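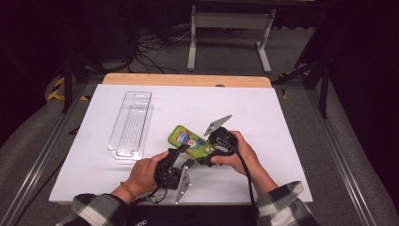
About us

Ralar writes working rules for firms that use robots to sort and handle packaging, and trains the people who have to follow them. We started with one client, Forix, and a two-page sheet on hand-held grippers. That sheet has grown into a handbook of 19 sections, last revised on 20/08/2021.

There are nine of us. Giorgia Leone runs the bench team, who try out every rule before it goes to a client. If a rule can't be kept by someone with a gripper in each hand, it gets rewritten.

What we ask for at the bench

Card and plastic are separated before either is binned. Empty trays go down on the paper, clear of the grippers. Cables are checked at the start of each shift and again after any change of operator. Hazard tape is replaced when it lifts. Faults are logged by the person who found them, in their own words.

We also look at how work is recorded. Last year we read through 1,727 log entries for Correa and found that many left out the name of the item being handled, so the log form now has a box for it.

Who we work with

Most of our clients are small packaging and recycling firms. We don't sell robots or take payment from those who do. Training days are held at our Vadell site, with the next set in November. Places are booked through the office, and firms may send 2 people to each day.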